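Frequently Asked Questions: Zastuvdale Demonstration Collection Program

Participants and partner organisations are asked to read these answers before their first session. The page was last revised on 23rd November.

What is the program for?
The program gathers examples of ordinary handling tasks carried out by people. The examples are used to train Stukex, a learning system for two-armed robots. The current set holds 1,691 accepted examples.

Do participants need experience with robots?
No. Participants work with a pair of hand-held grippers and receive an introduction of 20 minutes before recording begins.

How are the grippers held?
One gripper is held in each hand, with the strap passed over the back of the hand. The straps should be firm but comfortable. Both grippers may be used on the same object, and for round or wide items this is the preferred method. Watches and bracelets may be worn.
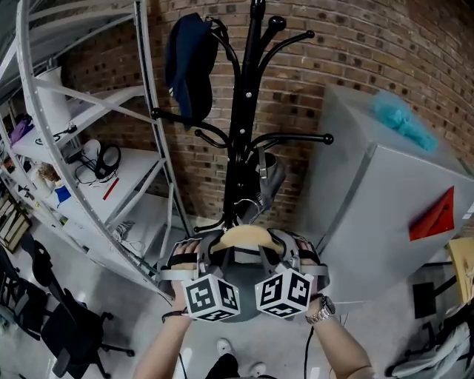
Myrto Raptis asked whether an attempt should be thrown out when the object slips and has to be picked up again. It should not. A slip followed by a steady recovery is a useful example and is kept under its own label. An attempt is set aside only when the participant stops before the task is finished, or when a marker has been covered for most of the recording.

Why do the grippers carry printed markers?
The markers allow the position of each gripper to be worked out during processing. Participants must not touch, bend or write on them. A damaged marker should be reported to the session supervisor before the next attempt.

Which objects are used?
The September list has 34 objects, both rigid and flexible. Flexible items are harder for the system to learn, as their shape changes with every grasp. Participants are asked to take these near one end and let the remainder hang freely before moving on. 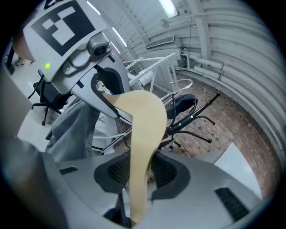 Each flexible item is then set down, turned and grasped again from a different side, so that the set does not favour a single starting position. Supervisors may also change the height or the location of the task between attempts.

Must the work area be tidied first?
Walkways must be clear. Furniture and everyday items may otherwise remain where they are, and varied surroundings are welcome.

May a participant withdraw an example?
Yes. Requests should be sent in writing to the Zinedora records office within 31 days of the session.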